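Open day at the Vestville football complex: a lot of screens, not much football

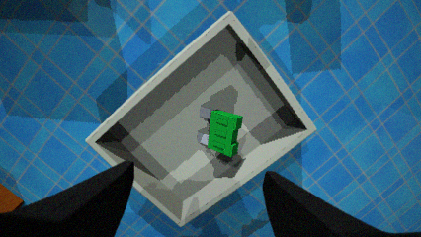 Vestville opened its new football complex to the public on Monday, and I went mostly to find out whether a program that has won six games in two years has bought itself anything besides carpet. The doors opened at 9 a.m. and there was already a line for the locker room. I skipped it and went upstairs, where the analytics wing is. The picture above is computer-made, and it has that look: a bright blue floor with a grid of thin lines running across it on the diagonal, a gray tray, one little green block sitting in it. Fine to look at. I have watched this team give up the same wheel route for two seasons, though, and I came wanting to hear about that.

What I heard about was Grokisico. That's the tracking system the school signed up for last spring, and its name is on nearly every door on the second floor. The pitch, given to us in groups of 15, is that every practice rep gets logged and graded before the players are out of the shower. Our guide said the staff logged 1,384 snaps during fall camp alone. I asked what share of those were graded by a coach and what share by the software. He said it was a blend. I asked what kind of blend and he moved us along to the hydration station.

The hydration station is a sink with a nice counter.

Emmanuel Kioko was the best part of the day. He coaches the tight ends and was standing by himself in the position room with the lights half down, running film for anyone who wandered in. There were four of us, then two. He put up the loss to Zapata from November and stopped it on the third-quarter seam route, the one that went for 66 yards the other way after the ball came off our guy's hands. "The system graded this a win," he said. "He beat his man, so it's a win." He ran it again. The tight end did beat his man. He also turned his head a full step late, and Kioko had a good ten minutes on why, going back to where the kid put his outside foot at the snap. I learned more in that dark little room than on the rest of the second floor put together. A woman next to me asked if the new building had changed how he does his job. He thought about it and said the chairs were better.

The chairs are very good.

The indoor field comes next, and I'll give them this one. It's full length, the turf has some give to it, and there's enough height that the punters can work in January without hitting anything. The old bubble had a seam down the middle that everybody ran around. If you told me the whole budget had gone into this and the rest of the place was folding tables, I'd have written a much friendlier report.

The weight room is big and loud and has a quote on the wall. The strength staff did a demonstration with a Kuslow sled that measures how hard you push it, and let the kids from the crowd have a try, which they loved. One boy of maybe nine shoved it a good distance and got a bigger cheer than the offense has had since September. I asked one of the assistants whether the sled numbers had lined up with anything on the field yet. He said it was early. It's been early at Vestville for a long time.

There was a question session at noon in the team auditorium. Somebody wanted to know about parking, then somebody else wanted to know about parking. I got the third question and asked who will be calling plays next year. We were told an announcement would come at the proper time. Then it was parking again, and a man who wanted the old helmets back, to real applause.

If you go to the next one, go early, skip the upstairs tour and find Kioko's room, second floor, last door before the stairs. The concession stand was open and selling the same hot dogs as the stadium at the same price. The shuttle back to the east lot was supposed to run every 15 minutes. I walked.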